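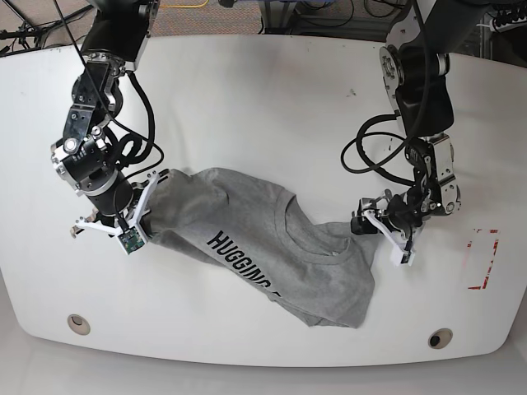
How to Fold a T-Shirt on a Table

Folding on a table is easier on your back than folding on a bed, and the shirts come out flatter because the surface doesn't give. The method below works for any short-sleeved shirt with a plain body. Once you have the order down, a shirt takes a few seconds.

What you need

A clear table, at least as wide as the shirt laid flat with the sleeves out. A smooth top is better than a tablecloth, which drags. Wipe it first. Lint and crumbs show up on gray and navy shirts more than you would expect.

Shirts should be completely dry. If they have been sitting in a basket overnight, shake each one out hard two or three times before you start.

Step 1. Straighten the shirt

A shirt that comes out of the dryer is usually twisted, with one side rolled up on itself. Don't try to smooth it by patting. Take hold of it at two points as far apart as you can reach, lift it a little off the table, and pull gently until the cloth between your hands is taut. If it comes out on the diagonal, set it down, move one hand to the nearest shoulder seam, and pull again.

Pull just enough to open the creases. Thin jersey will stretch at the neck if you tug on the collar, so hold the shoulder seams or the hem.

Step 2. Lay it face down

Put the shirt front side down with the neck pointing away from you and the hem near the edge of the table. Spread the sleeves out to the sides. Run the flat of your forearm from the collar down to the hem once. Check that the front layer underneath hasn't bunched. Slide a hand inside the shirt if it has and push the fold out toward the side seam.

Step 3. Fold in the sides

Pick a point halfway between the collar and the end of the shoulder. Fold that side in toward the middle along a straight line running down to the hem. The sleeve will now stick out past the other side. Fold it back on itself so it lies along the edge you just made.

Do the same on the other side. The two sides should meet or overlap slightly, and you should have a long rectangle with the collar at the top.

Step 4. Fold up from the hem

For a drawer with stacks, bring the hem up to just below the collar, then fold in half once more. Turn the shirt over and it's done.

For a drawer where shirts stand on edge, fold the hem up to about two inches short of the collar, then fold the rest in thirds. Stand it up on the table. If it falls over, the folds are too loose. Press the air out and try again.

Long shirts and big sizes

On a very long shirt, turn the hem up a few inches before Step 3 so that the finished packet matches the others. For wide shirts, fold the sides in further and let them overlap more. The goal is the same finished width for everything in the drawer.

If you want a guide, cut a piece of stiff cardboard to the width of the drawer section, lay it on the back of the shirt below the collar, and fold the sides over it. Slide it out before folding up from the hem.

Common problems

Collar looks crumpled: the shirt was picked up by the neck. Smooth it with your thumbs before the last fold.

One side thicker than the other: the sleeve was folded into a wad. Open that side and lay the sleeve flat.

Crease down the chest: the side folds went past the middle. Start them closer to the shoulder.

Comments (2)

Orathai Srisuk
The cardboard helped a lot. Do you fold tank tops the same way?

Phyllis Cheetham
Yes, just skip the sleeve part. Fold the straps down first so they don't hang out the end.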